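We use cookies to remember your preferences and count visits. Accept all | Manage settings

Comforter

A comforter is a thick, quilted bed covering with two layers of fabric and a layer of fluffy stuff in between. You put it on top of your sheets and sleep under it. That's the short version, and if that's all you came for, off you go! I've been writing the bedding entries on this site for six years now and I've learned that people usually want to know one of two things: is it the same as a duvet (no), and can I wash it at home (maybe). I'll get to both.

Name

"Comforter" is mostly an American word for the thing on the bed. In Britain the same word can mean a woolen scarf, or a baby's pacifier, so if you order one from overseas read the listing twice. My grandmother said "comfortable," as in "go get the blue comfortable off the line," and I thought she'd made that up until I found it in an old dictionary. It's a real noun! Or it was.

Comforter, duvet, quilt, bedspread

These get mixed up all the time, including by stores. A comforter is finished on the outside. The pattern you see is the pattern you've got, and you use it as is. A duvet is a plain insert that goes inside a removable cover, like a pillow in a pillowcase, and the cover is what gets washed. A quilt is thinner and flatter, usually with a pieced top and stitching you're meant to look at. A bedspread reaches nearly to the floor and goes over the pillows as well.

Jozefína Tichý, who edits the textiles pages here, wants me to add that in plenty of places "quilt" covers all of the above and people get along fine. Noted, Jozefína.

Construction

The outside is called the shell. Cotton is the usual pick, then polyester, then blends of the two. Polyester microfiber takes a bright print very well and feels soft right out of the package, though I find it sleeps hot. Cotton breathes better and wrinkles like crazy.

The filling can be down, feathers, wool, cotton, silk or polyester fiberfill. Down is light and warm and costs more. Fiberfill is cheap, dries fast, and is what you'll find in nearly every kids' comforter. It does clump with age. I have one old Brikel twin that's basically three lumps and a lot of hope, and the dog won't give it up.

Something has to hold the filling in place, and that's the stitching. Common styles:

Sewn-through box: straight seams making squares. Easy to make, a little cooler along the seams.
Baffle box: little fabric walls inside, so the filling can puff all the way up. Mostly down.
Channel: long parallel rows. The filling likes to travel to the ends.
Tufted or tied: knots or tacks here and there, with no long seams.

Printed and character comforters

This is my favorite section and I will not be cutting it down (sorry, Bonifacio Bermúdez, I read your comment on the talk page). Character bedding is its own little world. Bears, rabbits, cats, candy, hearts, speech bubbles with a few words of English in them, all of it usually on pink or pale blue. The designs tend to be tossed prints, meaning the motifs point in different directions so that no side of the bed is the wrong side. It's a smart choice for a kid's bed, where nothing stays straight for more than an hour anyway.

A tossed print is also forgiving when the bed isn't made. Solid colors show every dent. Bunch up a busy print and you just get half a bear and the corner of a heart, and it still looks cheerful. Pairing it with the sheet is a matter of taste. Matching sets exist, but lots of people put a loud comforter over a quiet sheet, say a white one with faded gray flowers, and I like that look better than the sets.

Sizes

Please measure your own mattress. Every company cuts a bit differently, and a "full/queen" from one maker can come up short on a deep queen from another. You want enough width to hang over both sides and cover the mattress edge. If two people share and one of them steals (I'm the one), go up a size.

Washing

Read the tag first. Fiberfill ones can generally go in a big front loader on gentle, with cool water and less soap than you think. A washer with a center post can twist the filling, so I take mine to the laundromat. Dry on low, stop it every so often and shake it out, and make sure the middle is dry before you fold it. Damp filling smells awful by the next morning.

Check the bed before you strip it. Comic books, socks, crayons and TV remotes all sink into the folds, and I once washed a library paperback and spent an evening picking pulp out of the seams. Fidelina Villanueva wrote in to say she found 5 hair clips in one load, which sounds about right for a house with daughters.

Storage

A cotton bag or an old pillowcase is good. Vacuum bags save space and are fine for fiberfill over one summer, but down doesn't love being squashed for long. I put ours away in May and somebody always wants it back for one chilly night.

See also: Bed sheet, Bedspread, Duvet, Quilt, Throw blanket

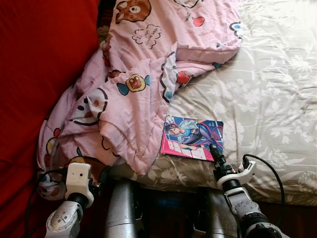
A pink character-print comforter, bunched up on a white floral sheet with a comic book beside it.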